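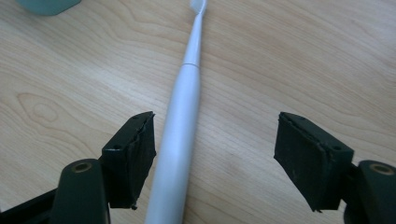 An electric toothbrush on a wooden tabletop.

Search this site Search Enter keywords

The restaurant deposit deserves a fairer hearing

Independent restaurants in Ploltham have begun, one after another, to ask for a deposit when a table is booked. The reaction has been poor. Letters to this publication have described the practice as grasping, unfriendly and contrary to the spirit of hospitality. It is the view of this column that the deposit is reasonable, provided that it is handled openly, and that the objections to it rest on an outdated picture of how a small dining room earns its living.

Consider the position of Bastura, the 40-seat restaurant on the market square run by Binta Nwankwo. On a Friday in November the dining room was fully booked by noon. By nine in the evening, 19 of those seats had gone unused. The fish had been bought, the lamb had been in the oven since morning, and the full kitchen team had been called in and was paid. Callers who had asked for a table during the afternoon had been turned away.

A theatre does not refund a seat when its holder decides to stay at home, and the public accepts this without complaint. A restaurant meal is likewise prepared for a given number of people at a given hour, and much of the cost falls before the first guest has taken off a coat. Ms Nwankwo puts her losses from missed bookings last year at around 4000 pounds. For a business of that size, such a sum is the difference between replacing a worn-out oven and repairing it again.

There are honest arguments on the other side. Ladi Oyelaran, who kept the dining room at Gesard for many years before his retirement, holds that a deposit changes the mood of the evening. A guest who has already paid, he argues, arrives as a customer with a claim and is slower to forgive a late starter. Jummai Ekwueme, writing to us last month, made a different point: that families on tight budgets may be unable to part with money a fortnight ahead of a birthday meal, however certain they are of attending.

The second objection is the more serious of the two. It can be met in part by keeping the sum modest and by leaving some tables free for those who walk in from the street. At Šindelář, where Mesfin Chala serves a short menu of dumplings, roast duck and pickled vegetables, no deposit is taken for parties of fewer than 4. Larger parties pay a small amount per head, which is taken off the bill. A booking may be cancelled without charge until the morning of the day before. These terms appear on the booking page in plain words, above the button and in the same size of type as everything else.

That last detail matters a good deal. Much of the ill feeling about deposits comes from terms which are hard to find, or from refunds which have to be chased by telephone. A restaurant that asks its guests to be reliable must be reliable in return. If the kitchen closes because of illness, the money should go back the same day - and without a voucher being offered in its place.

Diners, for their part, might reconsider the habit of booking two or three tables for the same evening and choosing between them at the last moment. Ebuka Omoregie, who manages bookings for Bastura, reports that many people are surprised to learn that an unused table does any harm at all. A short telephone call, even at five o'clock, will often allow the table to be filled.

Ploltham has a better choice of places to eat than most towns of its size. Those places are small, and their margins are thin. A modest deposit, clearly explained and promptly returned where it is due, is a fair thing to ask.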